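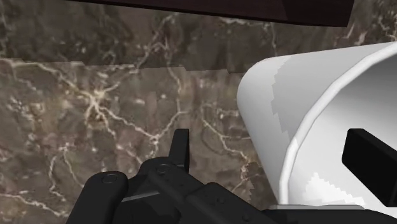 Insulation Resistance Logger for Small Motors
Nosipho Mofokeng
Final report, Oct 1, 2020

1. Aim
The Hirarby workshop tests its motor windings by hand and writes the readings in a notebook. The aim was to build a unit that applies a test voltage, waits for the reading to settle and stores the result.

2. Hardware
The test voltage comes from a Sestis converter module set to 534 V DC. A relay board switches it between three outputs, one for each winding. Leakage current is measured across a precision resistor and passed to the controller through an isolating amplifier. A bleed resistor discharges the winding when the test ends, and the lid switch cuts the supply if the case is opened.

3. Software
Each test is stored as a numbered record holding the winding, the voltage and the resistance. The memory holds 200 records. When it is full the unit refuses new tests until the records are copied off. Overwriting the oldest record was tried in March and dropped after we lost a set of readings.

4. Results
Nine motors were tested with the logger and then with the workshop's Brandão meter. Eight gave matching results within the limits we had set. The ninth read low on one winding. The fault was traced to a dirty terminal on our relay board, and the reading agreed after cleaning.

5. Remaining work
The case has no proper strain relief on the output leads. The Grolden connectors fit the panel but are stiff to release. The calibration routine still has to be run from a laptop.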